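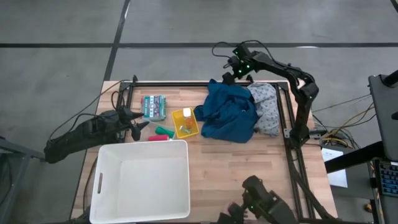 Ticket 2678 – Halonen two-arm station
Product: Skondix remote teaching console
Site: Irau, lower hall
Opened: 10 February 2024
Priority: Normal
Status: Pending customer confirmation

Reported problem
During remote demonstrations of the bin-packing task, the right arm lags behind the operator's hand controller. The delay is most apparent when the gripper closes on cloth. The left arm responds normally. Of 83 demonstrations submitted for training, 19 were rejected by the Plilska recorder with the message "leader/follower mismatch."

Items in use
The customer's task set includes a navy cloth, a gray patterned cloth, a pill bottle and a yellow basket, with a larger white basket at the side.

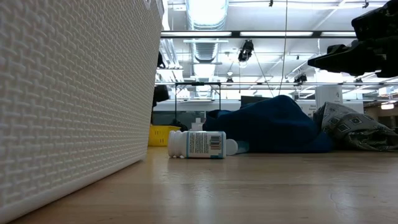 Steps taken
1. Restarted the console and both arm controllers. No change.
2. Exchanged the left and right hand controllers. The delay remained with the right arm, and the hand controllers were therefore ruled out.
3. Reviewed the recorder log. Right-arm commands were arriving some 13 milliseconds late – the left-arm commands were on time.
4. Compared arm profiles. The right arm was still using the smoothing setting intended for hand-guided teaching. The remote profile was applied and the arm was homed again.
5. Requested a new set of demonstrations using the cloth and the white bin, with both arms active.
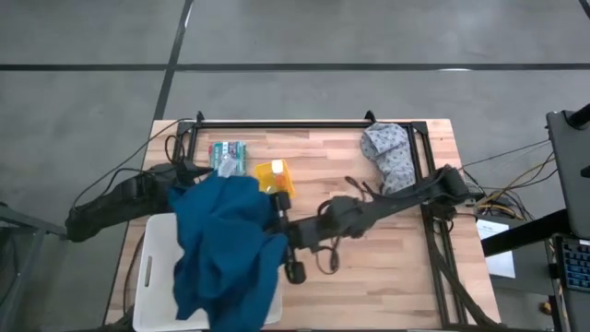
Figure 3. Both arms over the table, with the cloth in and over the white bin.

Customer action required
Please submit the new recordings with the recorder log attached. Rejected demonstrations should be kept in their original folder and must not be merged with the new set. The hand-guided profile may still be selected from the console menu, but it should not be used for remote sessions.

A change to the default profile has been requested for the April release.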